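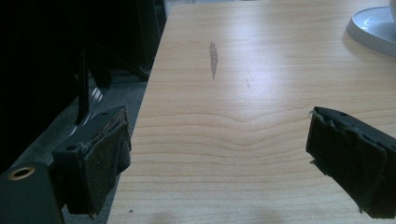 Progress report to the Appiah fund
Project: Saltholm, teaching by hand
Prepared by Ghazal Rezaei
10 Jun 2025

Where we are

We now have 2471 recorded demonstrations, and 1276 of them have passed review and gone into the training set. The plan we sent you promised 2000 reviewed demonstrations by the end of October. I feel good about that number. Most of the slow work in this period went into setting up, and the recording itself has become quick. A person who has had an hour of practice can now get through a whole session without stopping to ask what counts as a good one.

I'll say up front that this has been the most enjoyable stretch of the project so far. We spent the winter arguing over drawings and file formats, and now we have people at a table, moving things with grippers in their hands, and data coming in every day that we can look at the same afternoon!

What changed in the way we record

You may remember that our first proposal was built on remote control. The operator sat at a desk with a pair of levers and drove the Hareck arms while watching a screen. We did record that way for a while, and the recordings are fine, but they are slow. Operators paused before every contact. They had no feel for how hard they were pressing, and they made up for it by going very gently and often missing. When we played those demonstrations back as training material, the policy learned the pauses too. It would come down over an object, wait, and then wait some more.

So we moved most of the recording to hand-held grippers. The person holds one in each hand and simply does the task. The jaws are close enough to the ones on the arms that what works in the hand mostly works on the robot, and the person can feel the object push back. Marker plates on the grippers let us follow where each one is, and we keep a view from the head as well as the view from the gripper itself. The difference in pace is huge. Ehsan Azimi timed the same pick-and-place done both ways and stopped bothering after the first few pairs.

Remote control stays in the project for one purpose, which is correction. When the arm is running on its own and starts to go wrong, an operator takes over with the levers, fixes the mistake and lets go again. We have 21 of these corrections so far. They take patience to collect, and I'd like many more of them.

The tasks

We picked small household objects on purpose. Rigid blocks are easy to grip and teach the policy very little about what to do when an object gives way. Our current list has three groups:

Soft things that change shape when squeezed.
Light, hard things that slide or tip if touched off center.
Small, thin things that have to be slid or pinched near the edge of the table.

The soft group is going best. People naturally press from the side first, see how the object moves, and then close the jaws. We had planned to ask them to grip straight from above, every time, for the sake of neat data. Ghazal's rule (mine, I admit) lasted two sessions. The side press turned out better on the arm as well, so we threw the rule out and now let people do what they would do anyway.

The two-handed work is where I get excited. One hand steadies or waits while the other moves, and the waiting hand matters more than we thought. In the early recordings people parked the idle gripper wherever it was comfortable, sometimes right in the path the other one needed a moment later. On the arms that becomes a collision stop. We now ask for the idle gripper to rest near its own front corner of the table, jaws open, and collision stops in playback have dropped to the point where I no longer write them up one by one. 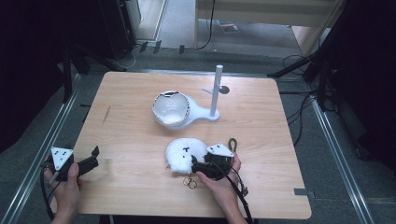
Ehsan Azimi would put the soft objects second and the thin ones first, he told me after reading the draft of this section, and he thinks I am too pleased with the side press. His point is that a soft object forgives nearly any approach, so good results there say little about the teaching. "Give me one clean pinch on something flat," he wrote in the margin, "and I'll believe the rest." I have left my text as it was and added his view, because it affects how we spend the next few months. We settled on giving the thin objects half of all new sessions.

Pads and wear

The jaw pads need their own paragraph. They are soft, they grip well, and they wear. Once the surface frays, loose fibers catch on some objects and a release that should be clean comes out late. You can pick this up in the data: the jaws open, and the object stays with one finger for a moment. We caught it in review, and a good part of the recordings still waiting for a decision are waiting on this question.

Two things we are doing about it. First, the pads go on the checklist at the start of each session, along with the cables and the marker plates. Second, we are trying a denser pad material on one pair of grippers only, so that we can compare. I don't want to change everything at once and then be unable to say what helped. If the denser pads grip poorly on hard, smooth objects, we will go back to the old kind and replace them more often. It's a small cost either way and fits inside the current budget line for parts.

Review and labeling

Every demonstration is watched once at normal speed by someone who didn't record it. They mark the start, the first contact, the release and the end. A recording is held back if tracking is lost for either gripper, if the person restarts partway through, or if an object leaves the table. We used to delete the restarts. We keep them now in a separate folder, and I would like to try them as examples of recovery once the main set is finished.

The labeling tool, Ata, had a rough spring. It lost its place when two reviewers opened the same session, and some marks had to be redone. That is fixed. It also now shows the head view and both gripper views on one timeline, a change the reviewers had been requesting since the beginning. Review has gone from being the thing we put off to something people fit in before lunch.

First results on the arms

Please read this part as early news. We trained a first policy on the soft-object recordings alone and ran it on the Hareck arms. It reaches for the right object, it comes in from the side the way people do, and it closes the jaws at a sensible moment. The first time it nudged an object, adjusted and took hold, the whole room went quiet and then got very loud.

It still has trouble letting go. It tends to lower the object, touch down, and hold on. I suspect the worn pads explain some of that, as the late releases are right there in what it learned from. We will retrain without those recordings and compare. It also does poorly when the light changes strongly across the table top, and we plan to record at different times of day with the blinds both open and closed.

Next steps

Finish review of the recordings now on hold and decide on the late releases.
Record thin objects in half of all new sessions, starting with the pinch at the table edge.
Complete the pad comparison and send you a short note on the result.
Collect more remote-control corrections, with two operators taking turns.
Retrain the soft-object policy and begin one for two-handed work.

What we need from you

No extra money in this period. We would like your approval to move the unspent part of the travel line into operator hours, as the recording is going faster than planned and people are keen to do more of it. We'd also love for someone from Appiah to visit Saltholm and try the grippers. It takes a few minutes to learn, and I think an hour at the table would tell you more about the project than I can in a report. Any time before October works for us, and mornings are best.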